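Rallport scene pack, first month
Posted by Neusa Barros, 31 July 2020

I have been running the Rallport scene pack since it came out of beta, and I have enough notes now to say something useful. Rallport is a simulation add-on from Sirkiletti: you get furnished rooms, a library of household objects, and a scripting layer that places one inside the other. I paid for the single-seat license. Nothing was supplied for review.

My use is narrow. I test pick-and-place code before it goes near hardware, and I want tabletop layouts that change on every reset without objects landing inside each other. The older Dornden package I used before did this badly. It would put a cup halfway through a shelf and report success.

Setup took an evening. The installer wants its own environment and will overwrite an existing config file without asking, so back yours up. After that the arm loaded with correct joint limits, and the fixed room view came up on the first try with a basket, a cup and a round green fruit on the list.

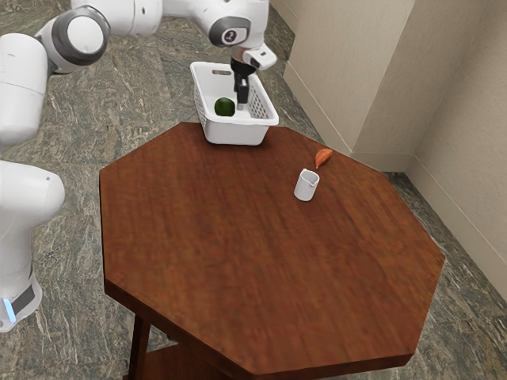 Does it need a high-end graphics card?
A mid-range card is enough for one room at a time, though running several rooms in parallel will fill the memory quickly.

Contact behavior is the part I looked at hardest. I ran 2,137 resets overnight with random layouts and logged every case where two objects overlapped at the start. There were 87. Most involved thin-walled containers, where the collision shape is coarser than the mesh you see. You can swap in a finer shape per object – the setting is on page 4 of the manual, under a heading that has nothing to do with collisions – and the overlaps became rare in a second run. The finer shape costs speed. I left it on for containers only.

Textures are better than I need. Wood grain, floor stone and bumpy surfaces hold up at close range, and a second viewpoint costs little to render. Objects far from the camera go a bit soft, so check your small targets at working distance before you train anything on them. 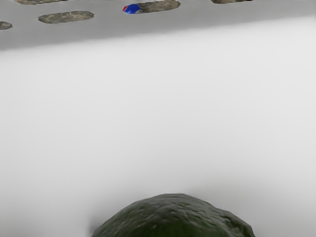 Reading time: 2 min

Support is by email. Socorro Llanos answered my question about the config file within a day and confirmed that the overwrite is a known fault, with a fix planned for September. The forum is quiet, and the search there does not index attachments.

The Prado room set is sold separately. I have not bought it. The base pack has enough variety for table work, and the extra rooms seem aimed at mobile robots. If you only need an arm and a surface, start with the base license and export your layouts as plain text, so they can be replayed after an update.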